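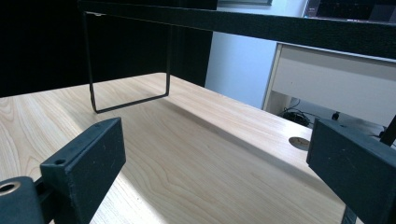

Abb. 4.1 Tischfläche mit heller, geschwungener Maserung mit Tageslicht

4 Holz als anisotroper Werkstoff

4.1 Einführung

Die Eigenschaften von Holz hängen von der betrachteten Richtung ab. Man unterscheidet die Längsrichtung parallel zur Faser, die radiale Richtung entlang der Holzstrahlen und die tangentiale Richtung entlang der Jahrringe. Unterhalb der Fasersättigung, die je nach Holzart bei einer Holzfeuchte von annähernd 30 % liegt, führt jede Feuchteabgabe zum Schwinden. Tangential ist es am größten, längs bleibt es meist vernachlässigbar.

Das Schnittbild bestimmt die Zeichnung der Oberfläche. Tangential geführte Schnitte ergeben bogenförmige, gefladerte Muster, radiale dagegen annähernd parallele Streifen. Äste lenken den Faserverlauf örtlich ab und mindern die Festigkeit.

Abschnitt 4.2 behandelt die Messung der Holzfeuchte nach dem Darrverfahren, Abschnitt 4.3 die Berechnung der Schwindmaße. Die Aufgaben am Kapitelende verwenden die Messreihe Cernholm (Bakke und Løken) mit 949 Proben, gelagert bei 70 % relativer Luftfeuchte.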